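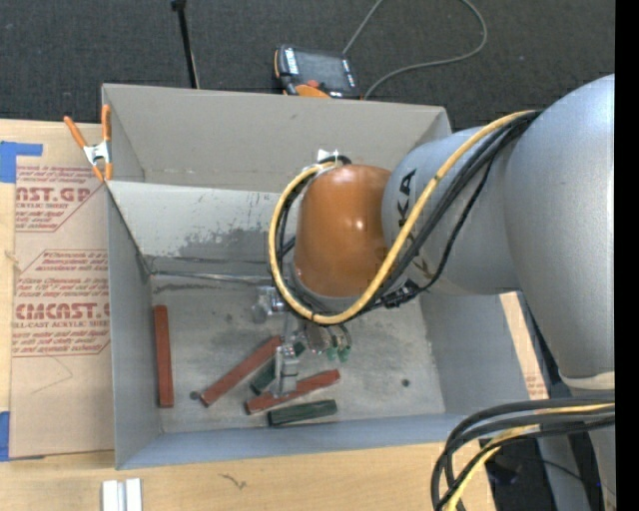
Yuxi Zeng wrote in to ask whether a metal bin is really a sensible home for long wooden blocks, what with all the dark smudges that collect on the floor of it, and whether the marks will end up on the wood. I started typing a short reply and it grew, as my replies do, so it may as well be a page of its own.

The quick answer is yes, a metal bin is a fine home for them! I have kept ours in one for years and I like it far better than the drawstring bag they came in, where the one you wanted was always at the very bottom. Sloped sides help too (your hand gets right down to the sticks lying along the wall). But both the bin and the blocks want a proper clean now and then, and the dark scuffs in the bottom want more attention than you'd think.

What you'll need

A bowl of warm water with a small squirt of dish soap
Two soft cloths, one for wet and one for dry
An old toothbrush
Baking soda
A couple of bath towels you don't mind laying on the floor
Fine sandpaper, just a scrap
A piece of felt or thick cotton, if you want to line the bin

Set aside an afternoon for the first go. Our set is 168 sticks in red and dark green, and wiping them all took me 40 minutes with the radio on, not counting the drying.

Empty the bin first

Tip everything out onto a towel. Go gently with this part, please — long thin blocks land on their corners, and the corners are where the paint goes first. I lay the bin on its side and slide them out by the handful. Put the reds in one heap and the greens in another while you're at it, and if you come across any that feel rough, start a third heap for those.

Then the bin

Wipe the loose dust out with a dry cloth before any water goes in, or you'll be pushing gray mud around. After that, wash the floor and the walls with the soapy cloth and see what's left. A good half of what looks like staining comes straight off.

For what doesn't, mix baking soda with just enough water to make a paste, about as thick as toothpaste, and rub it in small circles. The spot where the floor meets the wall is usually the worst, and the toothbrush is the thing for that. Leave the paste on the stubborn patches while you go make yourself a coffee, then rub again and rinse it all out well. Dried baking soda leaves a white bloom that will get on everything.

You may still have some scuffs when you're done. Scratches are scratches, and I've stopped minding them. The test I use is a damp white cloth rubbed hard over the mark: if the cloth comes up clean, so will your blocks, and you can leave it alone. If it comes up gray, give it another round of paste.

Now the blocks

Please don't soak them! I know it's tempting to fill the sink and throw in the lot. I did it once with a box of Clivley sticks from a yard sale and the ends swelled so badly they never stacked flat again. Wring your cloth out until it hardly feels wet and wipe each stick along its length, both ends included, then dry it right away with the other cloth.

Before you start on the reds, rub one of them with a damp corner and look at the cloth. Some red paints and stains give off a little color, and you'd rather find that out on one stick than after you've carried a pink cloth over to the greens. I do the two colors with separate cloths and it saves me worrying.

Gray smudges on the wood will often lift with an ordinary white eraser. Try it dry, with a light hand. For the rough ones in your third heap, a stroke or two of the sandpaper along the grain, never across it, and wipe the dust away. A bit of worn surface does no harm at all, and I think a set looks friendlier for it.

Drying

Spread them on a towel in one layer with a little space between, and turn them over once. Leave them overnight, away from the heater. The bin should dry overnight as well, upside down with one edge propped on a stick. Matúš Vondráček swears by standing his on end against a baseboard, and they do dry faster that way, though in our house the cat has opinions.

Putting it all back

A lining is up to you. I cut a rectangle of felt for ours, a little smaller than the floor of the bin, and laid it in loose so I can take it out and shake it. It cuts the clatter down wonderfully, which you will appreciate early on a Saturday. Don't glue it. Crumbs get under the edges and then there's no reaching them.

Lay the sticks in lengthwise if you want them to fit neatly, greens down one side and reds down the other. Ours stay that way until the first castle, and after that they go back in every which way, and that's fine too.

I do the full clean every May and a quick wipe of the bin whenever the felt comes out for a shake.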